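Can a Robot Learn to Sort by Watching?

You have probably seen a video of a robot doing something amazing. Maybe it folded a shirt. Maybe it packed a lunch. The words under the video said the robot "learned all by itself." Should you believe it?

Let's look at one real claim and poke at it a little. Poking at claims is a big part of science, and you don't need a lab coat to do it.

A research team at the Milten lab in Brarkville wanted a robot to put jars into the right bins. They did not write out every move for it. They used a method called imitation learning. "Imitation" means copying. A person steers the robot's arms through the job, and a computer saves what the cameras saw and how the arms moved. Each saved try is called a demonstration. The Milten team collected 272 of them.

Then the computer looks for patterns. When the jar is over there, the arm usually goes this way. When the fingers are around the lid, they usually squeeze. After enough practice on the saved tries, the computer gets to steer the arms on its own. The team named their program Hestent. 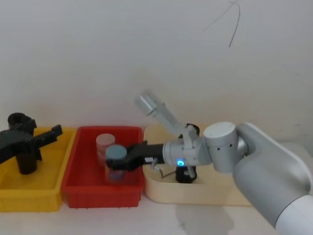

So, did it learn by itself? Not really. People had to show it the job 272 times. How many times would someone have to show you how to put a jar in a bin? Once, probably, and you might be annoyed if they showed you twice.

Now for the score. The team let Hestent try the job 50 times with the jars starting close to where they had been during practice. It got the jar into the correct bin on 42 of those tries. That sounds pretty good! If you got 42 out of 50 on a spelling test, you would take it home and show somebody.

But a careful reader asks another question: what happens when something changes?

The team tried that too, and I give them credit for printing the answer. They slid the bins to new spots on the table and ran 50 more tries. This time the robot got only eight right. Sometimes it reached for the place where the bin used to be and let go of the jar over bare table.

That tells us something. Hestent may not know what a bin is at all. It may have learned something closer to "move the arm this far, then open the fingers." From the outside, those two things can look exactly the same until somebody moves the bin.

The report says the robot "understands sorting." I don't think the numbers show that. I think they show a robot that copies well when the table looks the way it expects. Copying well is still hard to do. A jar can slip, and a robot's fingers can't feel things the way yours can.

A second group, at a company called Biwott, says it will repeat the test with 330 demonstrations and the bins in different places during practice. Maybe that will help. I would like to see the score before I say so.

Next time you watch a robot video, try asking these:

How many times did a person show it what to do?

How many tries went wrong, and did they show us those?

Did anyone move things around first?

If the video doesn't tell you, it's fine to say "I don't know yet." Scientists say it a lot, or they should.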